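Refilling a lidded tissue box so the first sheet comes out

Filed under: counters, small jobs

The tissue box next to my sink gets opened more often than anything else in the kitchen apart from the fridge. It is a plain plastic box with a wooden lid, and the lid has an oval slot in it. I bought it to get rid of the printed cardboard boxes. The box has no moving parts and it still gave me trouble for most of a winter, so these are my notes on loading it.

Two kinds of refill fit. The first is the interleaved kind, where every sheet is folded around part of the next one, so pulling one brings up the edge of another. The second is the flat kind, which is simply a stack. Nothing links one sheet to the next. I had been buying Dondex, which is interleaved, and switched to Lins when the store stopped carrying the Dondex in the short size. Lins is flat. I did not notice the difference until the first sheet had been used and no second sheet appeared. I had to take the lid off to get it, and then again for the one after that.

Procedure, as it stands since May:

Take the lid off and put it down flat next to the box. Wipe out the inside with a dry cloth. Tissue dust collects in the corners and ends up on the new stack if you leave it.

Open the refill on the long side. The Lins wrapper has a perforated strip on the short end, and using it means dragging the whole stack out through a narrow opening, which rumples the bottom third. Scissors along the long edge are quicker.

Lower the stack in with both hands, one under each end. Square it up before letting go. If a corner catches on the wall of the box, lift and start over; pushing it down folds the corner under and that side then sits high.

Stop at 2 cm below the rim. I tried filling to the top, on the theory that fewer refills is better. With the stack pressed against the lid, the sheets tore at the slot. Leaving the gap costs 20 sheets of capacity and the tearing went away.

Next is the starter. Take the top sheet off and pinch it at the middle, then gather the sides in loosely until there is a peak tall enough to go through the slot. It should be bunched, with some air in it. A hard twist makes a rope that slides back down through the slot as soon as the lid moves. Set the starter on the stack, hold the peak with one hand, bring the lid down over it with the other and draw the peak through.

With interleaved sheets that is the end of the job. With flat sheets the starter only gets you one tissue, so I fold a few at a time into each other before they go in. Lay one sheet down, lay the next so it overlaps the first by half, fold the first over it, and continue. I do the top 50 this way. It is tedious, but it can be done while waiting for a pot to boil. The rest of the stack goes in flat underneath and gets the same treatment when I reach it.

A few points on the counter itself. I keep the box on bare countertop with a gap between it and the drying mat. For a while it stood on the mat, and the mat holds water longer than it looks like it does. The bottom of the box was fine, being plastic, but the lid got put down on the mat during refills and the underside of the wood went rough. I sanded it with fine paper and rubbed in a little Imoreck board oil -- one coat, left overnight before it went back on. Oil that has not dried will mark the top tissue.

Distance from the wall also matters slightly. Too close to the brick and the lid cannot be lifted from the back edge, so you end up prying at the front with a fingernail. A hand's width is enough.

On cost: I order the Lins by the carton, 2000 sheets, and it fits on the shelf over the washing machine. Pistex sells the same format with a softer sheet. It sheds more, and I found lint on every glass I wiped with it, so I went back. For noses the Pistex is better. For counters and glasses I would stay with the plainer one.

I have considered a weighted plate with a spring under the stack, of the type used in napkin dispensers. It would keep the sheets at a constant height and make the reaching-in problem smaller toward the bottom. It would also take up a fair part of the depth, and the box is shallow already -- so for now I lift the lid.

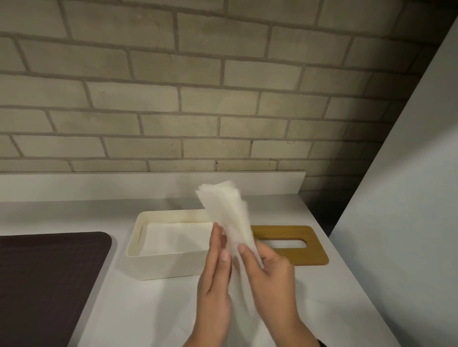
Can a flat stack be used without folding the sheets together first?

It can, if you don't mind lifting the lid for each tissue or reaching in through the slot. Leave the lid off altogether and flat sheets work fine, though the top one will pick up dust.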